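Kesaden (restored release) - aspect ratio and sound mix

ulla_ekstrom
Watched the new Kesaden disc last night and compared it with the old Vondgate release. The new one is framed at 1.66:1. The old one was 1.85:1. Extra picture shows at top and bottom, mostly headroom. In the depot sequence the boom shadow is now visible on the back wall for a second or so. Was 1.66 the intended ratio?

tbjork
The camera negative was exposed open matte, so the negative doesn't settle it. The leader on the first reel is marked 1.66. US prints were projected at 1.85 because that was what the houses had plates for.

R_Kurek
I disagree. A leader marking tells you what the lab was told, and labs were told all kinds of things. Look at the two-shots in the ferry cabin. At 1.66 there is dead space over both heads in every setup. At 1.85 the eyelines sit on the upper third. Greven composed for 1.85 and protected for 1.66.

tbjork
Dead space over heads is in his earlier films too, and those never played at 1.85. The ferry cabin is also a set with a low ceiling piece. He wanted the ceiling in. Crop it and the ceiling goes.

R_Kurek
The ceiling piece is in two setups. I am talking about all of them.

wingsze_liu
Leaving the ratio aside, has anyone checked the sound? The mono track on the new disc runs 5 frames late from reel 4 to the end. It's easiest to see on the door slams. The 5.1 remix is in sync, but the foley has been replaced and the rain is far too loud.

ulla_ekstrom
Confirmed on reel 4. I had put it down to my receiver. With a 40 ms offset dialed in it was still late.

edvin_s
40 ms is one frame at 24 fps, so you would need a bit over 200. Most receivers only add delay to audio, so they can't pull it forward anyway. You need a player that takes negative values.

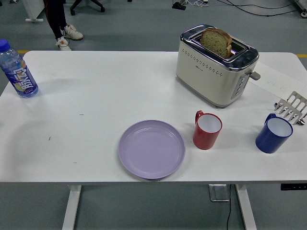
I demuxed the mono track and shifted it from the start of reel 4, and it holds sync to the end credits. Nothing drifts, so it is a fixed offset from a bad reel join and not a speed error. The label should be able to fix it with a repress.

wingsze_liu
Thanks. I wrote to Gamage (they did the authoring) in July and got a form reply with a ticket number, 1,555. Nothing after that.

R_Kurek
Quote the reel and the frame count when you write again. They ignored me on another title until I sent timecodes.

tbjork
I'll send mine too. Still 1.66.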